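홈 사업소개 진행현황 자료실 문의

검색어를 입력하세요 검색 통합검색

스케르코라 지구 보행신호 개선 사업 중간 진행보고

최종 수정일: 2023년 12월 27일

제출처: 게르나노 재단 교통안전 지원 담당 반젤리스 람브라키스
작성: 사업 책임 이그나시오 하다드

1. 보고 개요

본 보고서는 게르나노(Gernano) 재단의 지원으로 진행 중인 스케르코라(Skerkora) 지구 보행신호 개선 사업의 진행 상황을 정리한 것입니다. 사업 기간은 24개월이고 올해 5월에 착수했습니다. 대상은 지구 안의 신호 횡단보도 18개소입니다. 지난 보고 이후에 끝난 작업, 늦어지고 있는 작업, 그리고 재단의 판단이 필요한 사항 두 가지를 담았습니다.

사업의 목표는 신청서에 적은 그대로입니다. 첫째는 보행자가 버튼을 누른 뒤 녹색 신호가 들어올 때까지의 대기 시간을 전 개소에서 60초 이내로 줄이는 것입니다. 둘째는 걸음이 느린 사람도 한 번의 신호에 도로를 다 건널 수 있도록 보행 녹색 시간을 다시 계산하는 것입니다. 차로 수 조정이나 횡단보도 위치 이동 같은 토목 공사는 이번 사업 범위에 들어 있지 않습니다.

현재 18개소 가운데 11개소의 신호 시간 조정이 끝났습니다. 4개소는 제어기 교체를 진행하고 있고, 나머지 3개소는 도로 관리 부서의 승인을 기다리고 있습니다. 신청서의 일정표대로라면 지금쯤 제어기 교체까지 모두 끝나 있어야 하므로 그 부분은 계획보다 늦습니다. 지연 사유는 4항에 적었습니다.
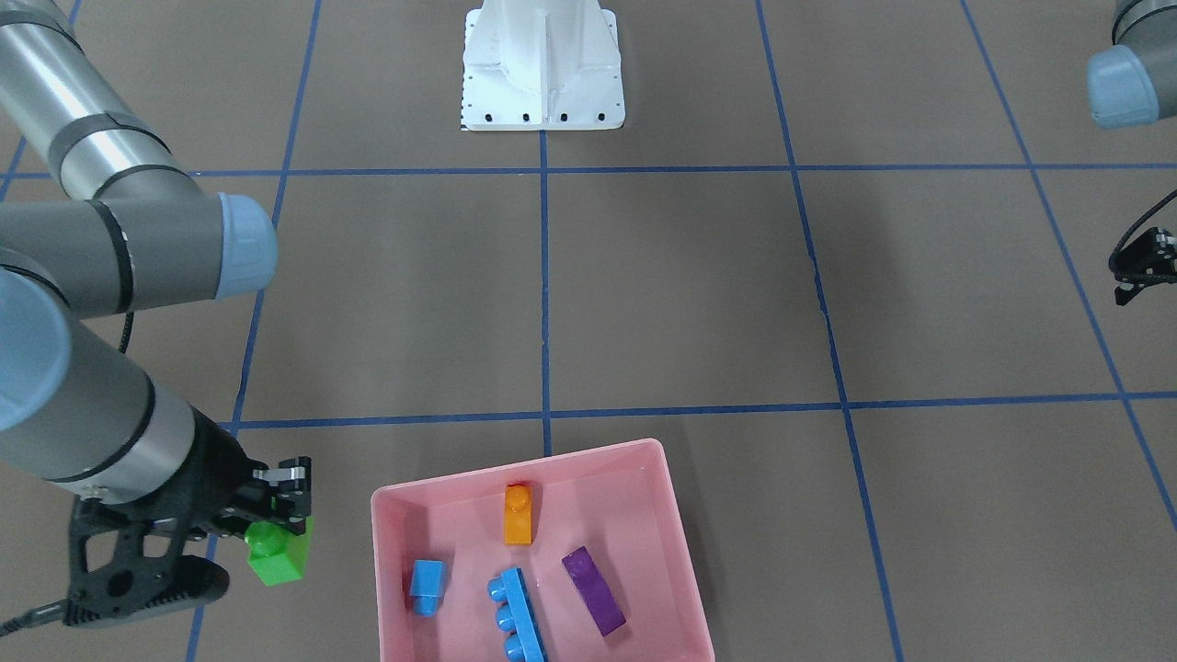
로봇 팔과 팔 끝의 검은색 그리퍼

2. 이번 기간에 완료한 작업

2.1 현장 조사

대상 횡단보도 전체에 대해 현장 조사를 마쳤습니다. 조사 항목은 횡단 거리, 중앙 보행섬 유무, 버튼 위치와 높이, 음향신호기 작동 여부, 대기 공간의 폭, 차량 신호 주기, 시간대별 보행자 통행량입니다. 처음 계획에는 대기 공간의 폭이 빠져 있었는데, 자비츠(Zavitz) 사거리에서 하교 시간에 학생들이 연석 밖으로 밀려 나와 서 있는 것을 확인한 뒤에 추가했습니다. 이미 다녀온 네 곳은 다시 방문하여 폭을 쟀습니다.

조사 결과 버튼이 작동하지 않는 곳이 두 곳 있었습니다. 한 곳은 배선이 끊어져 있었고 다른 한 곳은 버튼 자체는 정상이지만 제어기에 입력이 연결되어 있지 않았습니다. 두 번째 경우는 언제부터 그런 상태였는지 관리 기록으로는 확인할 수 없었습니다. 두 곳 모두 유지보수 부서에서 수리했고, 비용은 사업비에서 나가지 않았습니다.

음향신호기는 대부분 정상이었지만 음량이 지나치게 낮게 설정된 곳이 여럿 있었습니다. 인근 주민의 소음 민원 때문에 낮춘 것으로 기록되어 있습니다. 주변 소음에 따라 음량이 바뀌는 방식으로 교체하면 해결할 수 있으나 이번 예산에는 포함되어 있지 않아서 별도 목록으로 정리해 도로 관리 부서에 넘겼습니다.

2.2 신호 시간 재계산

기존 보행 녹색 시간은 성인의 평균적인 걸음을 기준으로 계산되어 있었습니다. 같은 지구 안에서도 설치 시기에 따라 적용한 기준이 달랐고, 도로를 넓힌 뒤에 시간을 고치지 않은 곳도 있었습니다. 구 우체국 앞 횡단보도가 그런 경우입니다. 우회전 차로가 하나 늘어나면서 횡단 거리가 길어졌는데 녹색 시간은 공사 전 그대로였습니다.

재계산에는 모든 개소에 같은 기준 속도를 적용했습니다. 경로당, 병원, 초등학교 출입구에서 가까운 곳에는 그보다 더 느린 속도를 적용했습니다. 녹색 시간이 늘어나면 그만큼 차량 신호에서 시간을 가져와야 하므로 개소마다 교차로 전체 주기를 다시 맞추었습니다. 교차로가 이어지는 간선도로 구간에서는 한 곳만 바꾸면 연동이 깨지기 때문에 구간 단위로 한꺼번에 바꾸었습니다.

조정이 끝난 11개소 중 9개소에서는 측정한 대기 시간이 목표 범위 안에 들어왔습니다. 나머지 두 곳은 모두 간선도로 구간에 있고, 출근 시간대에만 목표를 넘습니다. 연동 주기가 길어 버튼을 누른 시점에 따라 한 주기를 거의 다 기다려야 하는 경우가 생깁니다. 한 주기 안에 보행 신호를 두 번 넣는 방법을 검토하고 있습니다. 다만 이 방식은 제어기 기종에 따라 지원 여부가 달라서 교체가 먼저 끝나야 합니다.

2.3 이용자 설문

횡단보도 이용자를 대상으로 설문을 실시하여 유효 응답 520부를 받았습니다. 현장에서 조사원이 직접 물어본 것과 주민센터에 비치한 종이 설문지를 합한 수입니다. 온라인 설문도 준비했으나 중복 응답을 걸러낼 방법이 마땅하지 않아 집계에 넣지 않았습니다.

가장 많이 나온 불만은 기다리는 시간이 길다는 것이었습니다. 그다음으로는 버튼을 눌렀는데 입력이 되었는지 알 수 없다는 응답이 많았습니다. 이 두 번째 항목은 신청서를 쓸 때 예상하지 못했습니다. 기존 버튼 중 상당수에 표시등이 없어서 이용자가 여러 번 누르거나, 고장으로 생각하고 그냥 건너는 일이 있다고 합니다. 조사원들이 적은 메모에도 비슷한 내용이 반복되어 나옵니다.

고령 응답자들은 건너는 중에 신호가 깜박이기 시작하면 뛰게 된다는 말을 많이 했습니다. 보행 잔여시간 표시기가 있는 곳에서도 숫자가 작아 안 보인다는 의견이 있었고, 가로수 가지가 표시기를 가린다는 의견이 세 곳에서 들어왔습니다. 가지치기는 공원 관리 부서에 요청하여 두 곳은 처리되었고 한 곳은 남아 있습니다.

설문 원자료는 개인을 알아볼 수 있는 항목을 지운 뒤 재단에 따로 제출하겠습니다. 문항지와 집계표는 자료실의 부속 문서에 넣었습니다. 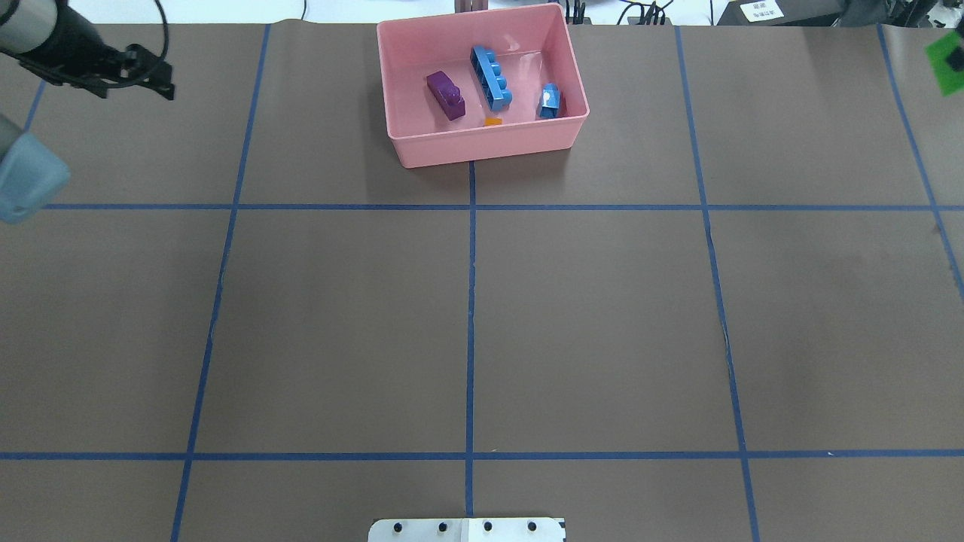

3. 장비와 계약

제어기와 버튼은 신(Shin)사에서 공급받고 있습니다. 계약은 제어기, 표시등이 있는 버튼, 설치 후 점검의 세 항목으로 나뉘어 있습니다. 신청 당시에는 제어기만 교체하고 버튼은 기존 것을 쓸 생각이었으나, 설문 결과를 보고 버튼도 바꾸는 쪽으로 수정했습니다. 이 변경은 람브라키스 담당관과 협의를 거쳐 승인을 받았고, 필요한 금액은 홍보물 제작비에서 옮겼습니다. 그래서 주민 안내용 책자는 만들지 않고 한 장짜리 안내문으로 대신합니다.

첫 납품분 버튼은 검수에서 불합격 처리했습니다. 표시등이 한낮의 햇빛에서 잘 보이지 않았습니다. 실내에서 확인했을 때는 문제가 없었기 때문에 현장에 시험 설치를 하지 않았다면 그대로 받았을 것입니다. 신사에서 밝기를 높인 부품으로 바꾸어 다시 납품했고, 두 번째 납품분은 남향과 북향 기둥에 각각 시험 설치하여 모두 확인했습니다. 재납품에 따른 추가 비용은 없습니다.

제어기는 교체 대상 4개소분이 모두 창고에 들어와 있습니다. 그중 한 대는 기존 함체에 들어가지 않아 받침을 새로 만들어야 합니다. 도면은 신사에 넘겼고 제작 일정을 받기로 했습니다. 기존 함체는 오래된 규격이라 문이 열리는 방향도 반대입니다. 작업자가 차도 쪽에 서서 작업해야 하므로 교체하는 날에는 한 차로를 막아야 합니다.

설치 인력에 대해서는 변경이 한 번 있었습니다. 처음 배정된 팀이 다른 구역의 긴급 복구로 빠지면서 두 번째 팀이 들어왔고, 인수인계 과정에서 배선 표기 방식이 달라 하루를 더 썼습니다. 이후로는 모든 함체 안쪽에 배선표를 붙이도록 했습니다. 이미 작업한 곳에도 소급하여 붙였습니다.

4. 지연 사항

4.1 제어기 교체

계획보다 늦어진 가장 큰 작업입니다. 원인은 버튼 재납품과 도로 점용 허가의 순서가 맞지 않은 데 있습니다. 허가는 버튼과 제어기를 같은 날 작업하는 것으로 받아 두었는데 버튼이 늦어지면서 허가 기간이 지났습니다. 제어기만 먼저 교체할 수도 있었지만 그렇게 하면 차로를 두 번 막아야 하고 허가도 두 번 받아야 합니다. 도로 관리 부서와 상의한 끝에 한 번에 하기로 하고 허가를 다시 신청했습니다.

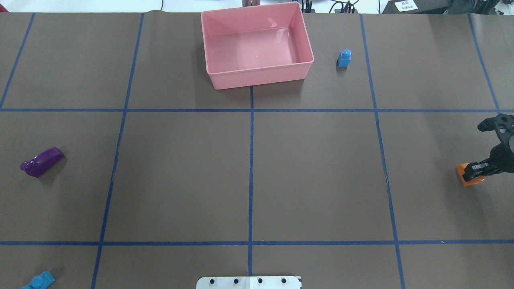
새 허가는 네 곳 중 두 곳에 대해 나왔습니다. 나머지 두 곳은 같은 구간의 상수도 공사와 겹쳐서 그 공사가 끝난 뒤로 밀렸습니다. 상수도 쪽 일정은 저희가 조정할 수 없고, 담당 부서에서 바뀔 때마다 연락을 주기로 했습니다. 겨울철에는 기온에 따라 도로 복구 포장이 미루어질 수 있다는 설명도 들었습니다. 복구가 끝나지 않아도 저희 작업은 할 수 있으나, 임시 포장 위에 장비를 올리는 것은 허용되지 않습니다.

4.2 승인 대기 3개소

승인을 기다리는 세 곳은 모두 시내버스가 많이 다니는 길에 있습니다. 보행 녹색 시간을 늘리면 버스 운행 시간이 길어진다는 운수 쪽 의견이 있었고, 도로 관리 부서에서 그 영향을 먼저 보여 달라고 요청했습니다. 이에 따라 조정이 끝난 구간의 버스 통과 시간을 조정 전후로 비교하는 자료를 만들고 있습니다. 운수 쪽에서 운행 기록을 제공해 주기로 했고, 일부는 이미 받았습니다.

받은 기록을 먼저 살펴본 바로는 낮 시간대에는 차이가 보이지 않습니다. 저녁 시간대에는 통과 시간이 조금 늘어난 날이 있지만 같은 기간에 정류장 한 곳이 임시로 옮겨져 있었습니다. 두 가지 영향을 나누어 볼 수 있을 만큼 자료가 모이지 않아서 지금 단계에서 결론을 적지는 않겠습니다. 정류장이 원래 자리로 돌아온 뒤의 기록을 더 받아 다시 비교합니다.

5. 안전 관련 사항

사업 기간 중 작업자 사고는 없었습니다. 조정이 끝난 횡단보도에서 보행자 사고로 접수된 건도 현재까지 없습니다. 다만 기간이 짧고 원래 사고 건수가 많지 않은 곳들이므로, 이 수치를 사업의 효과로 보고하지는 않습니다. 신청서에 적은 대로 효과 평가는 대기 시간 측정값, 신호 안에 횡단을 마친 비율, 무단횡단 관찰 결과를 가지고 합니다.

무단횡단 관찰은 조정 전과 후에 같은 시간대, 같은 위치에서 합니다. 비가 오는 날은 제외합니다. 조정 전 관찰은 모든 대상지에서 끝났고, 조정 후 관찰은 다섯 곳에서 끝났습니다. 관찰자에 따라 판단이 다를 수 있는 경우가 있어 기준을 한 번 손보았습니다. 예를 들어 녹색 신호에 출발하여 적색으로 바뀐 뒤에 도착한 사람은 무단횡단으로 세지 않고 미완료 횡단으로 따로 적습니다. 기준을 바꾸기 전의 관찰지는 비고란에 출발 시점이 적혀 있어서 다시 분류할 수 있었습니다.

현장에서 한 가지 문제가 더 확인되었습니다. 초등학교 후문 쪽 횡단보도에서 보행 녹색 시간이 늘어난 뒤로 우회전 차량이 보행자 사이로 진입하는 모습이 관찰되었습니다. 운전자들이 기다리는 시간이 길어진 영향일 수 있습니다. 차량보다 보행 신호를 몇 초 먼저 켜는 방식을 이곳에 먼저 적용해 보려고 하며, 경찰서 교통 담당과 협의를 시작했습니다. 학교에서는 등교 시간에 지도 인력을 한 명 더 세우기로 했습니다.

6. 예산 집행

집행률은 전체로 보면 계획보다 낮습니다. 제어기 설치비가 아직 나가지 않은 것이 차이의 대부분입니다. 조사비와 설문비는 모두 집행했고 조사비에서 소액이 남았습니다. 대기 공간의 폭을 다시 재느라 방문이 늘었지만 조사원 이동에 공용 차량을 쓸 수 있어서 교통비가 줄었습니다.

장비비는 버튼 추가분을 포함하여 변경 승인된 금액 안에서 집행하고 있습니다. 함체 받침 제작비는 예비비에서 지출할 예정입니다. 인건비는 계획과 같습니다. 항목별 집행표와 증빙 목록은 재단 양식에 맞추어 따로 제출합니다. 지난번 제출 때 양식의 부가세 칸을 잘못 채운 부분은 이번 표에서 바로잡았습니다.

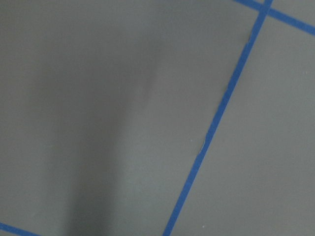
남은 조사비는 조정 후 관찰을 한 차례 더 하는 데 쓰고자 합니다. 지금 계획으로는 개소마다 조정 후 관찰이 한 번뿐이라 학기 중과 방학 중의 차이를 볼 수 없습니다. 학교 주변의 대상지만이라도 두 번 관찰하면 자료를 해석하기가 훨씬 나아집니다. 금액이 작아 항목 간 이동은 필요하지 않지만 용도가 신청서와 조금 달라지므로 재단의 확인을 요청드립니다.

7. 주민 안내와 협의

안내문은 조정 작업 전에 해당 횡단보도의 기둥과 가까운 주민센터에 붙입니다. 바뀌는 날, 바뀌는 내용, 연락처를 적었습니다. 처음 만든 안내문에는 초 단위 변경표를 넣었는데 읽는 사람이 거의 없고 글씨만 작아져서 뺐습니다. 지금은 큰 글씨로 된 문장 네 줄만 있습니다.

주민 설명회는 두 번 열었습니다. 첫 번째 설명회에서는 신호보다 주차와 가로등에 대한 질문이 더 많이 나왔고, 해당 부서에 전달한 뒤 회신을 받은 것은 게시판에 올려 두었습니다. 두 번째 설명회는 자비츠 사거리 한 곳만을 주제로 했습니다. 상점 운영자 몇 분이 납품 차량의 정차 문제를 제기했습니다. 신호 시간 조정과 직접 관련은 없지만, 버튼 기둥 바로 옆에 납품 차량이 서면 보행자가 버튼에 접근하기 어렵습니다. 기둥 위치를 옮기는 것은 사업 범위 밖이어서 정차 구간 표시를 옮기는 안을 도로 관리 부서에 냈습니다. 답은 아직 없습니다.

시각장애인 이용자 단체와는 현장을 같이 걸으며 버튼을 점검했습니다. 새 버튼은 누르면 진동이 오고 위쪽에 방향을 나타내는 화살표가 돋아 있습니다. 점검 중에 한 개소의 화살표가 횡단 방향과 어긋나게 설치된 것을 발견하여 바로 고쳤습니다. 이후 설치 점검표에 화살표 방향 항목을 추가했습니다.

8. 다음 기간 계획

- 허가가 나온 2개소의 제어기와 버튼 교체
- 함체 받침 제작과 맞춤 확인
- 버스 통과 시간 비교 자료 완성 후 승인 재요청
- 간선도로 구간 2개소의 주기당 2회 보행 신호 검토
- 초등학교 후문 횡단보도의 보행 신호 선행 시험
- 조정 후 관찰 6개소

상수도 공사와 겹친 두 곳은 다음 기간 안에 시작하지 못할 수 있습니다. 그 경우에도 전체 사업 기간 안에는 끝낼 수 있다고 봅니다. 다만 이 두 곳의 조정 후 관찰은 사업 종료 직전에 몰리게 되므로 최종 보고서에는 관찰 기간이 다른 곳보다 짧다는 점을 밝혀 적겠습니다.

9. 재단에 요청하는 사항

가. 6항에 적은 조사비 잔액의 사용 용도에 대한 확인. 학기 중 관찰 일정을 잡아야 하므로 다음 기간이 시작되기 전에 회신을 받을 수 있으면 좋겠습니다.

나. 승인 대기 3개소가 끝내 승인되지 않을 경우의 처리 방향. 예비 후보로 조사해 둔 횡단보도가 있어 대체할 수 있으나, 그곳은 설문을 하지 않았고 조정 전 관찰도 없습니다. 대체할지, 대상 수를 줄이고 남는 금액을 반납할지에 대해 재단의 의견을 듣고자 합니다. 저희는 승인을 계속 추진하되 버스 자료가 완성되는 시점에 결정하는 것을 제안합니다.

보고 내용에 대한 문의는 이그나시오 하다드에게 해 주시기 바랍니다. 현장 방문을 원하시는 경우 제어기 교체 작업일에 맞추어 안내할 수 있으며, 작업일이 정해지는 대로 람브라키스 담당관께 알려 드리겠습니다.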